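Against the organized desk

12/3/24

Every September my feeds fill up with desks. White desks, a plant, one good pen. And somebody always selling the box the pen goes in. I've bought the boxes. Lova made a set I loved for a week, then Endeck, then a drawer insert from Husby with 13 slots. Thirteen! I own maybe four kinds of thing.

So my opinion, quickly, before I have to leave for work - sorting is mostly a way of not starting. 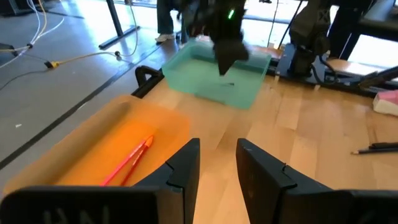 I say this as somebody who once spent a whole evening putting pens in order when a 62 page report was due. Felt great. Wrote nothing. The report went in late and my pens were georgous.

The people selling this stuff know it too. You don't buy a bin, you buy the person you'll be once you have the bin. That person answers email. That person has stamps. Then it's three weeks later and the bin has batteries in it, a dead highlighter, a key to I don't know what.

And color. Everything has to be a color now, one for bills, one for school, one for "later." Never remember which is which. I end up looking in all of them.
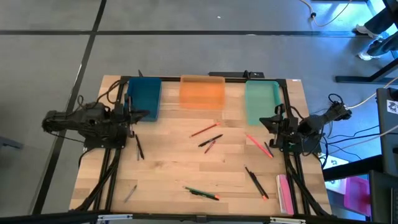
Three colors, one row, back of the table.

My grandmother ran a shop on Castillo for 18 years out of a cigar box and a nail in the wall. Paid bills on the nail, unpaid in the box. That was teh system. She could find anything in it faster than I can find a password.

Yes, some people need the boxes. Kids' classrooms, shared kitchens, anywhere a stranger has to find the scissors. Fine. Label away.
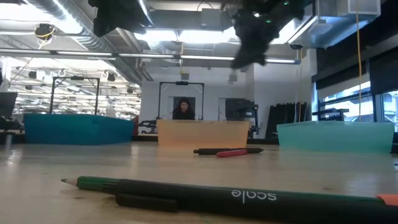 But a grown adult with one desk? Leave the pencil where you dropped it. You'll want it there tomorrow anyway. I spent close to 200 dollars on containers last year and what I use is a mug with a chip in it.

Sell the boxes, or give them to a school. Keep the mug. Ok, I'm late, and I can't find my keys, and no I don't want a hook for them.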